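弗莱姆斯卡发布《仿真操作任务记录规范》第二版：先把“成功”两个字说清楚

正文共20页，比第一版厚，比所有人担心的薄

弗莱姆斯卡（Flemska）今日发布《仿真操作任务记录规范》第二版。规范面向在仿真环境中训练、测试机械臂的团队，规定一次任务从开始到结束应当记下什么、由谁来判定结果，以及报告里的百分比在什么条件下才可以写出来。全文免费下载，不需要填写职务、公司规模或“您最关心的三个挑战”。

第一版于去年七月发布，收到的反馈大致分成两类：一类认为规定太少，一类没有读完。编写组对两类意见都作了认真处理。前者促成了新增的判定条款，后者促成了目录。

为什么是现在

仿真便宜、快，摔坏了东西不用写赔偿说明，于是大家跑得很多，记得很少。编写组在起草期间向参与单位征集旧报告，收上来的材料里，“成功率98%”是出现得最勤快的一句话，而紧跟在它后面的通常是句号。98%的什么？柜门打开一条缝算不算？机械臂把柜子整个推走、门顺便开了，算不算？判定是程序做的，还是某位同事下班前看了一眼做的？

“我们并不怀疑这些数字，”编写组负责人莱迪·阿朗戈（Leidy Arango）说，“我们只是不知道它们在说什么。一个不知道在说什么的数字，怀疑起来也挺费劲的。”

第二版因此把最大的一章留给了任务定义。凡是涉及铰链门、抽屉、旋钮一类带活动部件的物体，报告必须写明起始状态、目标状态和判定用的量，例如门的开合角度，并写明这个量取自仿真器内部还是由图像估计。两种来源都允许，混着用也允许，混着用而不说则不允许。

腕部视角不再是附件

第二版的另一处改动涉及视角。第一版只要求保存一路固定机位的画面，理由是当时大多数团队只有这一路。如今手上、腕上装虚拟相机已经很平常，但腕部画面往往被当作训练用的原料，任务结束就删掉，复查的时候只剩一个远远的全景，夹爪和物体之间到底隔着多少，各人有各人的看法。

新规范要求：凡策略在运行时使用了某一路画面，该路画面就必须与关节数据一同存档，包括那些看上去没有内容的时段。一路画面里若大半是木纹桌面，旁边是带细网格线的灰色平面，目标物体一点没有露出来，它依然是策略当时得到的输入，依然要存。删掉“没拍到东西”的帧，等于替策略把难处藏了起来。

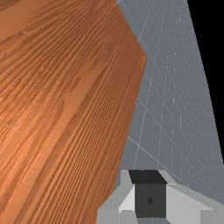

塞贡多·帕洛米诺（Segundo Palomino）在征求意见阶段就写信来反对：这样一来，存储费用谁出？他的团队一晚上跑200次任务，每次几路画面，硬盘已经堆到了茶水间。他还指出，存档要求若只写“必须保存”而不写保存多久，结果就是永远保存，而永远是一个采购部门不批的期限。

编写组接受了后半句。现行文本规定，完整画面保存至报告发布后的下一个版本周期，此后可以只留抽样，但失败任务不得优先删除。至于前半句，编写组表示同情，并在附录里推荐了压缩方法。茶水间的问题不在本规范范围之内。

失败要有名字

第一版中，失败只有一种，就叫“失败”。这在统计上很整齐，在改进系统时没有什么用处。第二版要求每次失败至少归入一个类别：没有到达、到达但未接触、接触位置不对、接触后目标未按要求运动、超时，以及仿真本身出错。最后一类单列，是因为物体穿过桌面往下掉的时候，多数团队会礼貌地装作没看见，重新跑一次，然后只报告重新跑的那次。

规范对此的措辞是：“重跑可以，重跑的次数应当与结果写在同一张表内。”编写组原本的草稿语气更重一些，审稿人建议改掉，说法律部门会来问。

分类由谁来做也有规定。程序可以先分，人必须抽查；抽查的人不应是写这段程序的人。规模太小、只有一个人的团队可以自己查自己，但须隔一夜再查。帕拉斯凯维·佩特里迪斯（Paraskevi Petridis）主持了这一条的试行，她承认“隔一夜”没有任何文献支持，纯粹来自她本人早上比晚上诚实这一长期观察。

静态画面不能证明结果

宣传材料也第一次进入了规范的视野。过去，一张机械臂停在物体旁边的渲染图配上“自主完成任务”的说明，就足以撑起半页介绍。第二版规定，单帧画面只能用来说明场景布置、机械臂姿态和物体状态，不得作为任务成功的依据。若说明文字宣称了结果，必须附任务编号，让读者能找到对应的完整记录。

以柜门类任务为例。画面上门关着，夹爪的手指朝下，挨着或者快要挨着柜顶靠前的边缘，竖直的长把手在门的右侧。这一瞬间可以写进报告的，就是这些。它是准备去拉门，还是刚刚推完门，还是策略认定柜顶才是把手，要看前后的轨迹。“挨着”与“快要挨着”之间的差别，也请去查接触数据，凭肉眼投票不算。

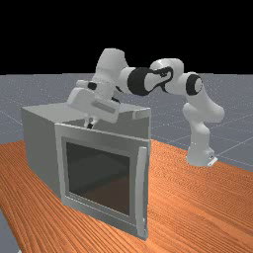

试行情况

第二版定稿前，辛尼夫盖特（Sinivgate）与贾德赛德（Jadside）按草案各自试行了一轮，任务是在桌面场景中开合柜门。两家用的是各自的代码，唯一共享的是规范文本，以及后来对规范文本的抱怨。

试行中最耗时间的环节是写任务定义。辛尼夫盖特的小组花了一个星期二的整个下午讨论“打开”的含义，散会时得到了两个互不相容的定义，并且两个都实现了。按草案要求，他们把两种判定的结果并列写进了报告。编写组认为这是整轮试行中最像样的一份材料，已征得同意收入附录。

贾德赛德的问题出在随机种子上。他们一直以为自己在每次任务前改变柜子的朝向，按规范逐项登记之后，发现登记表里那一列从头到尾是同一个数。该小组的豪伊尔·卡斯塔尼奥（Jhair Castaño）说：“我们的策略对变化非常稳健，主要是因为没有变化。”他们已修正设置并重跑，旧结果按规范保留在表中，标注为“朝向固定”。

从仿真到实物：只管一半

常有人问，按这份规范做完，是不是就可以把策略放到真的机械臂上。不可以。规范第一页写了，最后一页又写了一遍，中间的页眉上还有。它管的是仿真里的记录是否说得清楚，不管实物设备的安全。涉及实物的风险评估、急停、人员隔离等事项，应执行当地适用的法规和设备方的要求。

规范只在交接处多说了几句：仿真报告移交给实物团队时，应附上一份简化清单，列明场景里哪些东西没有建模。桌面摩擦是取的默认值，就写默认值；柜子在仿真里固定在桌上，就写固定；照明从不变化，也写上。负责这一部分的奥滕西亚·贝多亚（Hortensia Bedoya）说，清单越长，实物团队的脸色越难看，但脸色难看的时间会提前到开工之前，总体上是节约。

怎样声明符合规范

弗莱姆斯卡不发证书，不卖徽章，也不举办颁奖晚宴。符合规范靠自行声明，声明须包含以下内容：

1. 所依据的规范版本。

2. 任务定义全文，或可公开访问的位置。

3. 全部任务次数，包含重跑和作废的。

4. 结果判定的方式，以及人工抽查由谁完成。

5. 未满足的条款及原因。写“不适用”的，请说明为什么不适用。

第五项可以很长。编写组更愿意看到一份列了许多未满足条款的声明，至于宣称全部满足的，会多读两遍。

配套工具与后续安排

与规范一同发布的还有登记工具帕切科（Pacheco），可以从任务日志自动生成登记表，并在发现百分比后面没有分母时拒绝导出。测试阶段有用户反映这一功能“态度不好”，开发人员已将提示语由“分母呢？”改为“请填写任务总次数”。拒绝导出的行为没有改变。

第一版继续有效至第三版发布。已按第一版提交的报告不需要改写，但在对外引用其中的成功率时，建议补上任务定义。对规范的意见请以书面形式提交，注明条款编号。只写“太麻烦”的意见，编写组已收到足够数量，可以暂缓。

关于弗莱姆斯卡

弗莱姆斯卡编写并维护机器人仿真与测试方面的公开技术规范，参与单位包括研究团队和设备集成商。规范文本、附录及历次征求意见的答复均在网站公开，答复中语气不佳的部分未作删改。

媒体联系：弗莱姆斯卡规范编写组，莱迪·阿朗戈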